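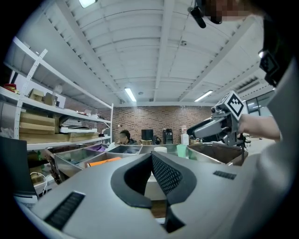 Work diary, August

Rule sheet for the Fotdale job is up to version 2. Dudholm sent theirs over and I copied the sensible bits. Pads get wiped before every session and the markers checked for scratches. Harness straps done up before anyone picks up a gripper. Bíró wants 200 clips, none under 10 seconds, and I'd sooner send fewer than pad it out.
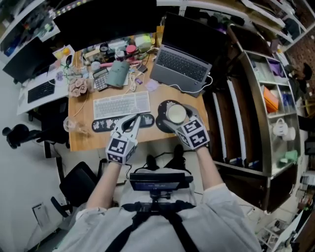 Cup in the right gripper, left one open.

Long talk over lunch about desks. Sudel's guide says clear everything first. I've written the opposite into ours: leave the desk as it is, but drinks and glass stay out of the way of the arms. Still no wording for cables.

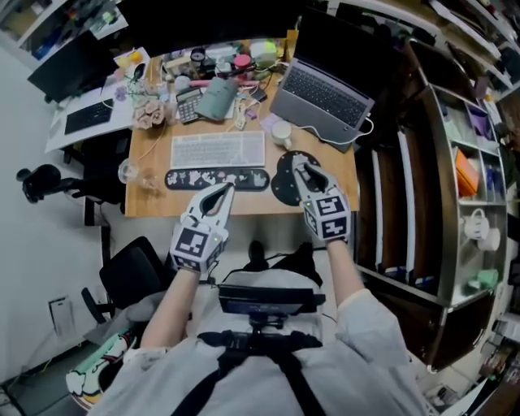
Both grippers held out over the desk.

Added a line on start position after that, both hands forward and both markers showing. 70 clips checked by five o'clock. Need to print the sheet tomorrow.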